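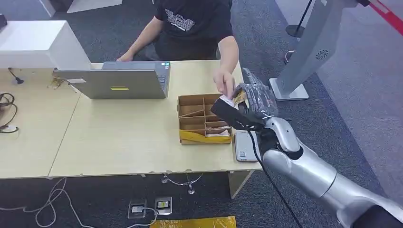
By Kastriot Grgić
Sunday, 7:30 a.m.

Firms that let staff work within reach of a robot arm have a new set of shop rules to follow, after Vitari and Olari agreed on a shared code of practice for their test spaces.

The code runs to 16 pages and applies from April. It covers handovers, where a person and a robot hold the same item, along with floor marking, cables and who may press the stop button. (Anyone in the room may.)

Floor marking takes up the longest section. Each robot must have a working area marked in tape on the floor, with square corners, and the tape has to be replaced once it lifts or tears.

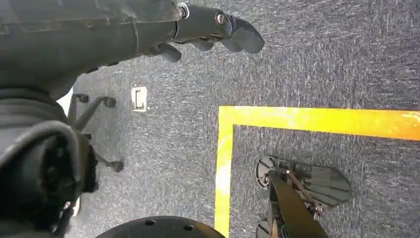

Chairs get a paragraph too. Seats on casters are to be parked and left alone while an arm is powered, and floor outlets near the robot must be checked at the start of each shift.

For handovers, the item should weigh no more than 400 grams and the person must be able to let go at any time. New staff need 14 supervised handovers before working without a second person in the room. 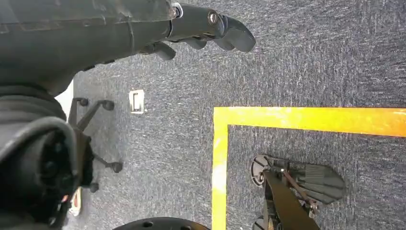 Reading time: 2 min

Dimitriou, the consulting firm that drafted the text, received 37 written responses. Several asked for a fixed tape colour. The final version leaves that to each site, so long as the colour stands out from the floor.

Bovach, which rents out test space, has said it will ask its tenants to sign on. A review is planned after the first year.

Comments (3)

gravel_rd: We've had the tape rule for ages. Carpet is hard on it, budget for extra rolls.

Maureen T: Does 400 grams include packaging?

pnorth: Good to see cables in there. I'd have put them first.

Contact the newsroom | © Copyright, all rights reserved | Back to top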